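Relteo Household Notes
Care and keeping of soft goods
Posted 12/8/22

The November entry on this blog dealt with bed linen and brought in a number of requests for something on the awkward pieces: the ones that are neither flat nor square, that have a strap sewn to them, and that refuse to sit on a shelf with everything else. The present entry is intended to meet those requests. It concerns grey and blue-grey cloth articles with straps, loops and small metal fastenings, and the manner in which they are sorted, cleaned and put away in this household.

It should be stated at the outset that the author keeps house according to written rules. The rules were first set down in 2000, on the occasion of a move to Ploltau, when a good many things had been packed badly and came out of their boxes creased beyond easy remedy. They have been amended since. The section on straps has been amended more than any other.

The first rule is that an article is opened out before any decision is made about it. Cloth that arrives at the sorting table in a bundle is to be treated as unsorted, whatever the person who left it there may claim. A bundle conceals a great deal. Straps work their way into the folds, hems turn under, and a small piece of metal can lie against the cloth for weeks and leave a mark that no amount of soaking will lift. The strap is found first, and the cloth is eased away from it by hand. Pulling on the strap to free the cloth is not permitted, as the stitching at the base of a loop is nearly always the weakest point of the whole article.

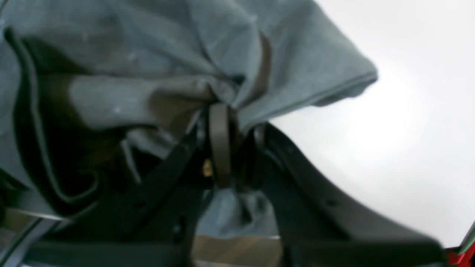 Blue-grey cloth with a dark brown strap loop, bunched up.

Lint is to be dealt with at the same stage. On a mottled or heathered cloth it shows less than it would on a plain one, and is for that reason often left until it has been pressed in. A soft clothes brush, drawn in one direction only, is sufficient for most purposes. The author formerly recommended the Kallis brush in this connection and continues to do so, although the handle of the present one has split and been glued. Adhesive rollers are used in this house on coats, and on nothing else.

Hems are then examined along their full length. A hemmed edge which has begun to curl at the corner should be laid flat and pressed under a damp cloth with a cool iron, and then left where it is until quite cold. Readers who press a hem and lift it straight away will find the curl back again by evening. Where the hem is darker than the body of the cloth, care should be taken that the damp cloth is white or undyed, in case the colour should travel.

With regard to straps, the following practice has been settled upon. A strap that can be unfastened is unfastened, wiped and rolled separately, and the roll is placed inside the folded article. A strap that is sewn in place is laid straight along the centre of the cloth, and the sides are brought over it. It is never wound round the outside. Winding was the custom here for many years, and it was responsible for a permanent crease across the middle of nearly everything it was applied to. The change was resisted by some members of the household — the wound bundles did look very tidy on the shelf — and for a time both systems were in use at once, with predictable confusion.

Metal parts call for a separate word. Buckles, rivets and tips are to be wiped with a dry cloth before the article is put away, and a square of tissue placed between the metal and the fabric. Gold-coloured fittings deserve particular attention, as the finish on the cheaper ones wears through at the edges and the metal beneath will tarnish. Polish must not be used while the fitting is attached to the cloth. The author did so once, on a good bag, and the resulting grey ring is still to be seen by anyone who cares to look for it.

Washing is governed by the label where there is one. In the absence of a label, grey cloth is washed cool and by itself. It is commonly supposed that grey may be put in with anything, and the supposition has cost this household two shirts and a pillowcase. The wash is set at 40 only for plain cotton, and only where there is no strap of a different colour. Brown straps in particular have been known to bleed on first washing, and a test on a hidden part of the strap with a wet white handkerchief is required before the article goes anywhere near the machine.

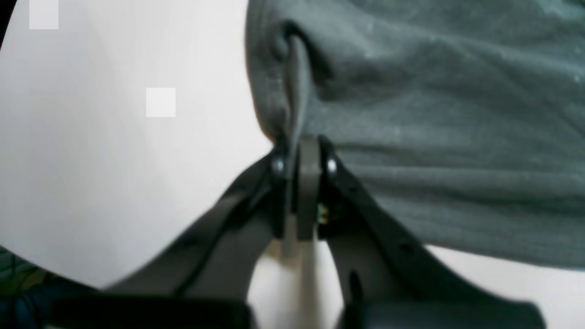
Drying is carried out flat wherever space allows. A rumpled garment hung by one point will dry in the shape of that point, and the peak that forms is tiresome to iron out. Where hanging cannot be avoided, the weight should be shared along a rail with the cloth doubled over it, and turned halfway through. The rail in the back passage holds four articles without crowding. A fifth has been attempted and is not recommended.

As to the shelf itself, the arrangement is by use and then by size. Things in weekly use are kept at waist height. Seasonal pieces go above, in the lidded Deng boxes, with the contents written on a card at the short end where it can be read from the doorway. Strapped articles have a box to themselves, and the rule here is a maximum of 2 layers. A third layer presses the fittings of the one above into the cloth below, tissue or no tissue.

The card should give the article, the colour and the date on which it was last cleaned. It need not give an opinion. A number of the older cards in this house carry remarks such as "mend or throw out", written by persons who then did neither, and these are being replaced as they come to light.

Several readers have asked whether mending ought to be done before washing or after. The position of this blog remains that open seams are tacked before washing and sewn properly afterwards, when the cloth has settled. Loose loops are an exception and should be sewn firmly beforehand, with doubled thread.

The next entry will deal with aprons and tea towels. Questions on the removal of old creases may be left in the comments and will be answered in the order received.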